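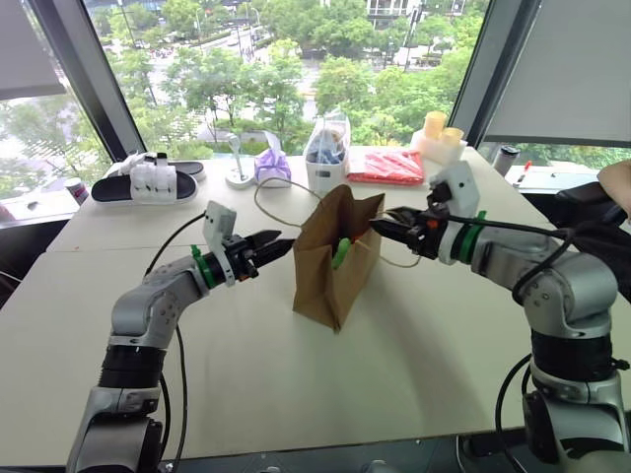 Bag work at the Dristach open day. Two arms, one paper bag.

Hello all,

Report as promised from Tuesday, for those who had the sense to stay in. The train was 32 minutes late, so I missed the welcome and most of the biscuits. Dristach have the upper floor at Feyisa now, with big windows and a fine view of trees, and the pair of arms on a plain white table.

Tshepo Ndlovu wrote:
> Is it worth the fare? I saw the Irnard demo in
> December and it was a man in a fleece telling us
> what the arm would do next year. Also, can it cope
> with anything floppy? Everyone can pick up a cube.

Fare first: worth it if you can get the off-peak return. There was a man in a fleece, but he talked for a quarter of an hour at most and then let us stand near the thing.

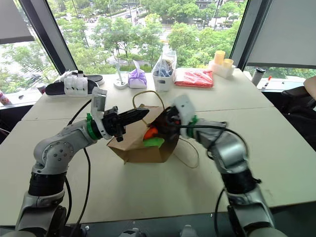
As for floppy, paper bags are a fair test and I'd sooner watch one than another cube. A bag gives when you push it and creases somewhere new every time, so the arms can't just repeat the last go. I asked how many goes they had recorded and was told 440, which the fleece plainly thought was a lot and the woman beside me, who used to pack for Brasto, plainly did not. She reckoned she did 678 on a slow shift. He wrote that down.

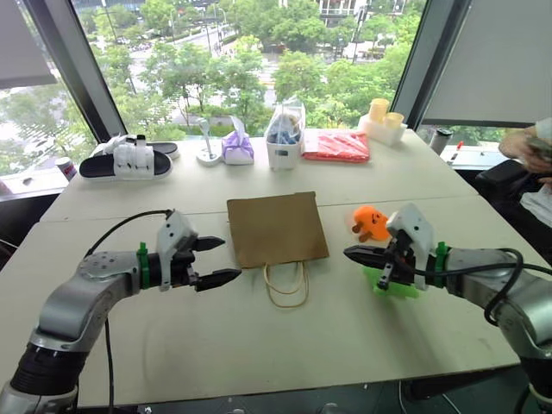
What I'd want to know before our group asks them over is how they set up each go. The starting position matters more than the arms do, to my mind. A bag lying flat with its handle towards you is a different job from one already standing open, and a small orange toy with a smile on its face is kinder cargo than a bag of spuds. I asked about spuds. They are "on the list".

They can take a group of our size if we give them a month's notice. The room is up 140 steps if the lift is out, so bear that in mind, Tshepo, with your knee.

I'll bring the leaflet to the next meeting. It has a map on it, which is wrong.

Cheers all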